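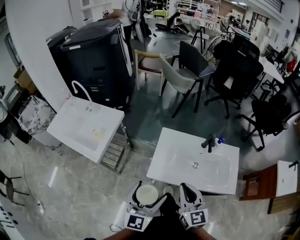
5/24/23
Booking and till integration, Barrientos (restaurant, two floors, one kitchen).

Aim: get table bookings from Plillik into the till without staff retyping them, and have the kitchen screen show allergy notes against the right table.

Started with the overnight sync log. 393 bookings since the last clear-out, 24 of them missing a table number on the till side. All 24 were parties that had been moved after the first booking. Plillik sends a move as a cancel followed by a new booking, both with the same reference. The till takes the cancel, then drops the new one as a duplicate.

Tried a delay of 2 seconds between the messages. No change. Tried 8. No change either, so timing is not the cause.

Added a suffix to the reference on every move (-a, -b and so on). Test bookings then came through with table and notes intact. Suffix shows on the printed bill, bottom line. Ugly but harmless. Ask Garkier if the bill template can trim it.

Kitchen screen: allergy notes are cut at the first line break. Notes typed on the website have no breaks, notes typed by front of house often do - which explains why the December complaints were all phone bookings. Replaced breaks with a semicolon before sending. Long notes now wrap properly on the screen. Not tested with accented letters.

Handheld ordering: still on the old menu file. Two dishes show as available when the kitchen has marked them off. Refresh is set to run at opening only. Changed to run on every stock change, left the opening run in place as well.

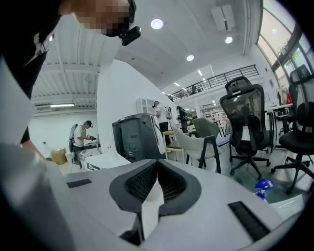 Vasanthi Kanagaratnam: the suffix will break the no-show report, it matches on the full reference. Strip everything after the hyphen before the match or the deposits won't be released.

Checked, she is right. Report query changed, rerun on last week's data, totals agree with the deposit ledger.

Open:
Garkier re bill template.
Accented letters in notes.
Zunia loyalty numbers - lost on a move as well? Same cause likely, not looked at.
Old menu file on the upstairs handheld, delete once the new one has run through a full service.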